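Fodus Hand-Held Demonstrations, data card

Summary

Fodus is a set of demonstrations for training robot arms on table tasks. All of them were recorded by people holding grippers in their hands, without any robot present. The set has 400 episodes over 13 tasks. Maintainer: Marlene Siqueira, Wolleck.

How it was recorded

The operator holds one gripper in each hand and does the task at normal speed. We asked the operators not to hurry, and to close the fingers fully before lifting. Each gripper has its own camera, so the view moves together with the hand and the finger pads stay near the centre.

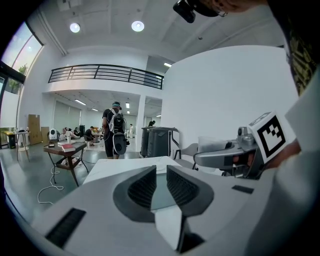
Files

Every episode is one folder. Inside are the two gripper videos, the poses, and the finger opening for each time step. The folder name starts with the task number. Please do not rename the folders, the loader reads the number from there.

Known problems

In 7 episodes the left and right videos are swapped. They are listed in swapped.txt and we have not corrected them yet. Daylight changes the colour of the videos in the late afternoon recordings.

Other people can be visible behind the table. Please do not publish their faces without asking us.

Changes

December: removed 4 episodes with missing poses.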